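About Us

Hi, I'm Tien-fu Lui, and I started Sindside in March with one secondhand robot arm, a very patient landlord and a folding table from my mom's garage. There are 11 of us now (and the folding table is still in use, mostly for lunch).

What we do is pretty simple to say and pretty slow to do. We collect examples for robots to learn from. A person guides an arm through an ordinary job, like picking something up, moving it over and putting it down, and we record the whole thing: what the cameras saw, where the joints were, when the fingers opened and closed. Then we do it again with the object turned a little. Then again with it turned the other way. Our customers train their systems on those recordings, and if we've been careful the robot gets better at the job.

I used to work on the other end of this, training models at a company called Bowen, and I spent a silly amount of my week throwing out bad recordings. The arm bumped the table, or somebody forgot to save the wrist camera, or every single cup was sitting in the same spot facing the same way. I kept saying I could make better ones myself, and after a while my wife told me to go do it. So I did!

Most of our work goes into a collection we call Okow, which is all food and kitchen stuff. We record 60 tasks for it at the moment, and each task gets at least 410 good runs before we call it finished. A good run means the grip held, the object ended up where it was supposed to, and the person driving didn't stop halfway to scratch their nose.

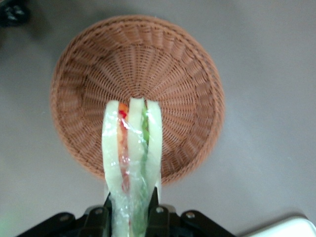 Packaged food is my favorite part of Okow, and also the part that makes me want to lie down on the floor. A can is easy. It's round, it's stiff, it doesn't care how hard you hold it. Now take a sandwich in clear plastic wrap and try getting that into a wicker basket. The wrap crinkles and throws little white highlights all over the place, so the bread and the filling underneath look different every time you tilt it, and with a finger on each side of soft white bread you have to squeeze enough to hold on and no more. We want all of that in the recordings. If a robot only ever learns on neat, shiny-free boxes, it's going to have a bad day in a real kitchen.

Everyone who drives an arm here trains for 22 hours before their runs count toward a collection. You don't need a robotics background. We've hired a pastry cook, a piano teacher and two people who used to repair bikes, and they're all better at it than I am, which they bring up a lot. Drivers also review each other's work, and they can toss out any run they don't like, including mine.

Our other project is Graltusier, the tool we built for labeling and sorting recordings. It began as a messy script on my laptop and now does most of the boring checking for us (missing video, clocks that don't line up, that sort of thing). Customers get a copy with every collection, so you can search by object, by task or by how the run ended. Yes, we keep the failed runs too, in their own folder, and quite a few people ask for those first.

If you have a task you'd like recorded, write to us and tell me what the objects are and which arm you're using. Send the objects too if they're odd ones. We're also hiring drivers for the evening shift, and visitors are welcome any afternoon if you call ahead so I can clear off a chair.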